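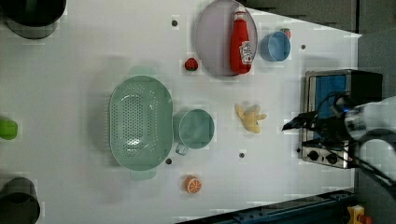 Do you have to put the ketchup away before you clear the rest of the table?
Leave it out until last. Somebody always comes back for it, and then you're opening the cupboard again with wet hands.

That's my whole position on clearing up, and I've been arguing it with my brother-in-law Zoltán Gál for 9 years. Zoltán clears by category. Plates, then bowls, then cups, then food, like he's stocking a store. I clear by whatever is closest to my hand, and I think that's how a kitchen wants to be cleared (he calls it grazing).

My case starts with the colander. A colander is huge, it doesn't stack with anything, and it eats up half the table while you walk around it collecting teaspoons. Move it first! The minute it's gone you have room to set things down, and the job feels half done even when it isn't.
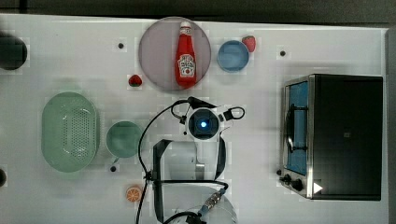
Should dishes in matching colors be kept together?
Only if you like looking at them that way. A green mug works fine on a shelf full of blue bowls.

I say this as someone who fell hard for pastels. I bought the sage, I bought the lilac, I drove out to Hulholm for one particular blue bowl. And I still love them, but I got so fussy about the sets that a mug couldn't go back in the cupboard until its friends were washed. Manon Boychuk, my neighbor, watched me shuffle them one evening and asked if they were on a seating chart. I quit that week.

Fruit is where I get really stubborn. Bananas
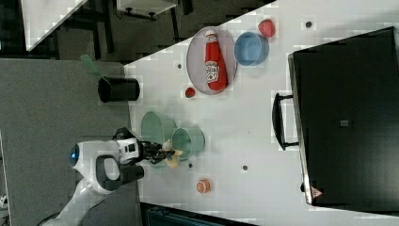
belong out in the open, where people will grab one on the way past, and so do strawberries if you plan to finish them today. Put them in the fridge drawer and you'll meet them again in a sadder form. Zoltán disagrees, of course. He has a drawer.

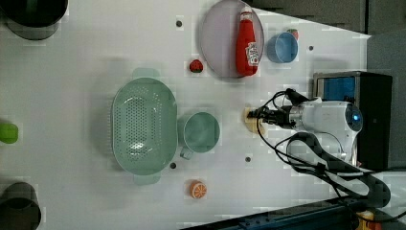
Photo: Remedios Palacios

So no, I won't be clearing by category this August or any other month. The colander goes first, then whatever's nearest, and the ketchup can sit on its plate until everyone has quit asking for it.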